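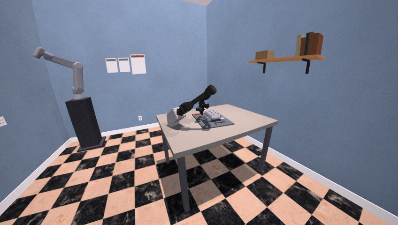

The table cell in the simulator, black arm over the board

Usten open day, simulator room
Started by zukside_mill, August 19, 2020

zukside_mill
I was yesterday at the open day in Usten and I want to share my impression. They showed the small parts work first in simulation. The black arm has its gripper just above the board, near a little red piece. The second arm, the grey one on the pedestal, they did not use at all. I have asked why and got no clear answer.

tolv147
Thank you for writing. Did they say how many runs they made before the visitors came?

zukside_mill
1000 runs, of which 389 with the tray turned a little. I did not write down how many failed, sorry.

jollberg_k
I must disagree a bit with the whole idea. Shadows and floor tiles are nice, but I did not travel so far to look at a screen. In Jollberg we were allowed to stand by the real table.

tolv147
For me the screen is better. In Jollberg I was in the third row and saw only backs.

jollberg_k
Then you came too late :) The first group had very good places.

zukside_mill
Does somebody know if the grey arm will be shown in the next visit? I would go again for this.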